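Visit to the Irkix putter workshop and the open day at Buston

I play golf for eleven years now and I had never seen how a club is made. When the golf club at Buston announced its open day in May, with a tour of the Irkix workshop in the morning and free play on the short course after lunch, I put my name on the list the same evening. My handicap is not a thing to be proud of, so I came mostly to look and to listen.

We met at 9 in the parking lot behind the driving range. The workshop is a low building on the other side of the road, and from outside you would take it for a garage. The group was 30 people, which is too many for such a place, so they divided us in two. My half began with the milling room and the other half went first to the fitting room.

Irkix makes only putters. Each head starts as a block of steel and is cut by a machine behind a glass door, and you stand there and watch the liquid running over the glass. The man who guided us told us that one head needs 80 minutes on the machine, and after that comes the work by hand. This second part interested me more. A woman was filing the edge of a head and every few strokes she put it on a flat plate to see if it was standing level. She did not look up at us once. I asked if the small marks from the milling on the face have a purpose or are for beauty, and the answer was a bit of both. Softer feeling at the ball, he said, but many customers buy with the eyes.

The grips come from outside, from a supplier called Dornanel, and there was some discussion in the group about whether a thick grip helps against a nervous right hand. I use a thick one. I still have the nervous hand.
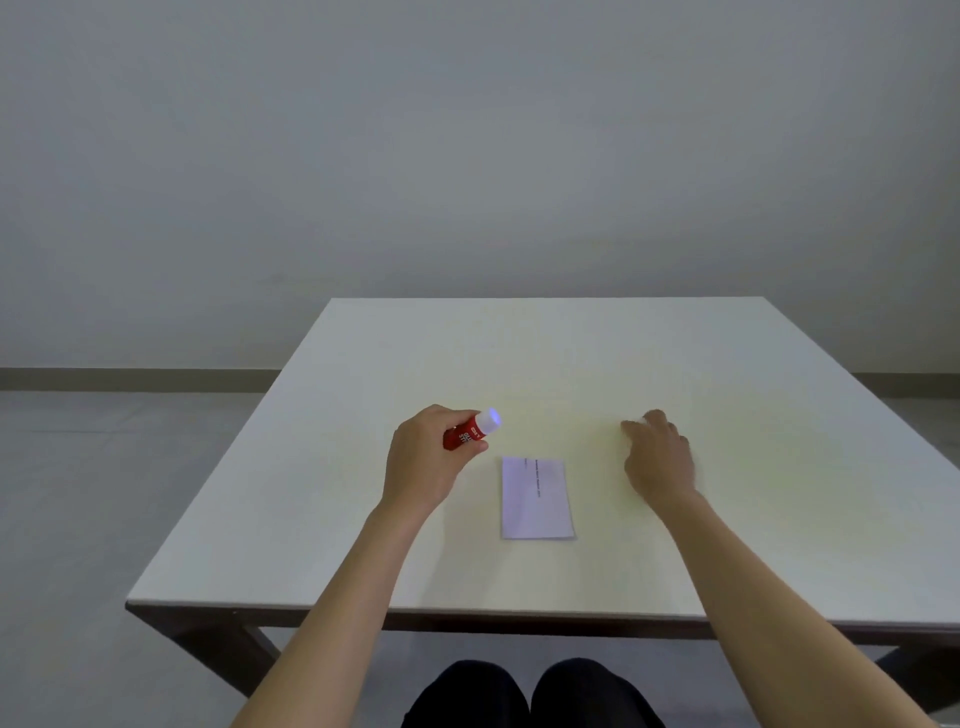

In the fitting room each of us could hit six putts on a carpet while a screen showed the path of the putter. Mine goes clearly from outside to inside, and I had thought for years that it was straight. The fitter advised me to try a shorter shaft before I spend money on anything else. I found this fair, as he could easily have sold me something that morning.

Lunch was in the clubhouse, soup and sandwiches, included in the price. On the wall next to the bar hangs the old scorecard collection, and there is also a framed advertisement with the number 1728 printed very large. It is the length of the short course in yards, so I learned later when I was walking it.

The short course is named Pongsiri and has nine holes. Most are par threes, but the fourth and the eighth are longer and you can take a driver if you are brave. The greens were fast for the season and very well cut. On the sixth there is a step in the middle of the green, and if the flag stands on the upper part you must not be short. I was short. The ball came back almost to my feet, and I needed four more to finish the hole.

Some practical remarks for those who think about going next year. Bring shoes with closed toes, otherwise you are not allowed in the milling room. Photographs of the machines are not permitted. Rental clubs are available but the left-handed sets were all gone before lunch, so call before if you need one. The bus from the station stops at the bottom of the hill and the walk up with a full bag is longer than it looks on the map – I would take a taxi.

I did not buy a putter. I did take my old one to the club shop at home and asked them to cut the shaft by one inch, and it should be ready in June.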